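Essayer des pinces en simulation : mes notes de février

Depuis que je travaille sur la commande des bras, on me demande souvent pourquoi je passe tant de soirées dans un simulateur et si peu devant une vraie machine. La réponse est simple : je n'ai pas de vraie machine chez moi. J'ai un ordinateur correct, une manette, beaucoup de patience et une version du logiciel Tultum que je connais maintenant assez bien. Cet article raconte ce que j'ai appris en février, quand j'ai voulu comparer plusieurs pinces sur un robot à deux bras, dans un logement virtuel. Le français n'est pas ma première langue, alors je vous prie de pardonner les phrases un peu lourdes.

Pourquoi comparer des pinces

Au début, je croyais que la pince était un détail. On choisit un bras, on règle le contrôleur, et au bout on visse quelque chose qui s'ouvre et qui se ferme. C'est l'idée que j'avais il y a deux ans. Puis j'ai essayé de tourner une poignée de porte avec une pince à plaques lisses et j'ai perdu un après-midi entier. Le contact glissait, le contrôleur corrigeait, la correction était trop forte et la poignée échappait encore. J'ai changé les gains, j'ai changé la vitesse, j'ai changé le frottement dans le modèle (ce n'est pas très honnête, je le sais). Seul le changement de doigts a vraiment amélioré la situation.

J'ai donc préparé un petit protocole avec trois familles de tâches : les portes, les objets au sol, et les surfaces hautes comme un plan de travail. Pour chaque tâche je note le nombre de réussites, la durée, et aussi une chose moins scientifique, que j'appelle la fatigue. C'est la fatigue de la personne qui pilote, donc la mienne.

Le couloir et la porte

La première épreuve se passe dans un couloir étroit, avec une porte ouverte au bout. Le logement s'appelle Prandham dans mes dossiers, d'après le nom que j'ai donné au fichier, et il n'a aucun rapport avec un lieu réel. J'aime bien ce couloir pour une raison pratique : la largeur ne pardonne rien. Si le bras gauche s'écarte trop, il entre dans le mur. Dans la vue du dessus, ce mur brun prend une grande place, et on comprend vite qu'il faut garder les coudes près du corps. Pour cette épreuve, j'avais une pince dentelée du côté gauche et une pointe noire étroite du côté droit.

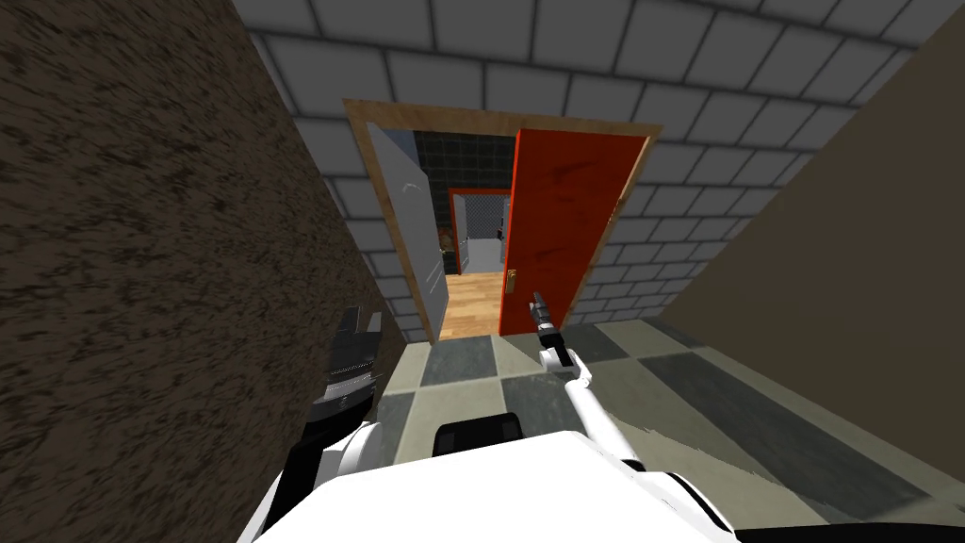
Ma première erreur a été de vouloir piloter les deux bras en même temps. Avec une seule manette, il faut passer d'un bras à l'autre avec un bouton, et on oublie toujours lequel est actif. J'ai cogné le montant de la porte plusieurs fois avant d'accepter une méthode plus lente : d'abord placer la base, ensuite le bras qui ne travaille pas, et seulement à la fin le bras qui travaille.

Les doigts dentelés m'ont donné de bons résultats sur une poignée en forme de levier. Les dents ne serrent pas plus fort que les plaques, mais elles arrêtent le glissement le long du levier, et le mouvement de rotation devient possible sans beaucoup de force. Par contre, le calcul des contacts est plus lourd. Avec Tultum, chaque dent devient une petite forme de collision, et chez moi la simulation ralentissait de façon visible quand la pince touchait quelque chose. J'ai fini par simplifier la géométrie et garder une dent sur deux. La différence sur la prise était faible.

La pince étroite est agréable dans le couloir parce qu'elle passe partout. Elle peut pousser une porte par le bas, elle peut se glisser entre un battant et le cadre. Mais pour saisir, il faut viser très bien, et mon estimation de la profondeur n'est pas bonne sur un écran plat. J'ai raté beaucoup d'approches pour un ou deux centimètres.

Le contrôleur compte aussi

Je dois parler un peu des contrôleurs, même si ce n'était pas le sujet prévu. J'en ai comparé deux. Le premier, que j'appelle Yeon, suit simplement la position demandée. Le second, Skorkow, accepte un écart quand il sent une résistance. Ce sont mes noms à moi, pour ne pas mélanger les fichiers de configuration.

Yeon est précis dans le vide et très désagréable au contact. Quand la porte est en butée, il continue de pousser, et tout le bras se met à vibrer. Skorkow est plus mou, on a l'impression de conduire avec un volant fatigué, mais il suit l'arc de la porte presque tout seul. Après 200 essais en tout, j'ai gardé Skorkow pour les portes et Yeon pour les déplacements libres. Le passage de l'un à l'autre produit encore un petit saut que je n'arrive pas à supprimer. Si quelqu'un connaît une bonne manière de faire cette transition, je suis preneur.

Une remarque sur la fréquence : j'avais réglé la commande trop bas, par économie, et j'ai accusé les doigts pendant quelques soirées. En doublant la fréquence, une partie des glissements a disparu. J'ai dû refaire les mesures depuis le début, et ce n'était pas la meilleure semaine du mois.

La vue depuis la pince

Pour les objets au sol, la vue du dessus ne suffit plus. Le corps du robot cache une partie de la zone, et les bras cachent le reste. J'ai donc ajouté une vue placée près du poignet, qui regarde dans la direction des doigts. Le changement est énorme pour le pilotage. On voit l'écart entre les doigts, on voit ce qui se trouve au milieu, et l'alignement devient presque naturel.

Il y a quand même des défauts. Le corps de la pince occupe le bas de la vue, et si on place la caméra trop bas, on ne voit plus que lui. J'ai essayé quatre hauteurs. La plus basse était inutilisable, la plus haute donnait une belle vue générale mais les doigts devenaient trop petits pour juger un contact. J'ai choisi la deuxième, avec une légère inclinaison vers l'avant.

L'autre défaut vient du sol. Dans ce logement, j'ai un revêtement brun et tacheté, et un petit objet sombre s'y perd facilement. Pour un humain c'est déjà pénible, et pour un détecteur automatique je n'ose pas imaginer. Avant chaque série, je fais maintenant un passage à vide, pince ouverte, au pied du meuble à panneaux gris. Je vérifie que les deux faces intérieures des doigts sont bien visibles et que le bord du plan de travail reste dans le champ, car il me sert de repère pour garder l'orientation.

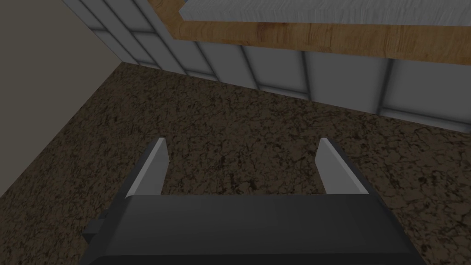
Ce que je garde pour la suite

Pour les portes, je continue avec les doigts dentelés simplifiés et Skorkow. Pour le sol, je préfère les plaques hautes qui se terminent en pointe : elles s'ouvrent large, et l'erreur de placement se pardonne mieux. La pince étroite reste dans un tiroir virtuel, je la sortirai pour pousser des choses.

Le plan de travail, je ne l'ai presque pas testé. Mes premiers essais étaient mauvais, mais je pense que le problème venait de la hauteur de la base et pas des pinces – le bras arrivait presque tendu, et dans cette position aucun contrôleur n'est confortable. Je dois reprendre cela avec une base réglable, puis refaire les mêmes mesures avec les deux contrôleurs.

Je veux aussi remplacer la manette. Le bouton pour changer de bras me fatigue plus que tout le reste, et j'ai commencé à lire des choses sur les pédales. Si vous pilotez deux bras avec les pieds et les mains, écrivez-moi dans les commentaires, je lis tout, même quand je réponds tard.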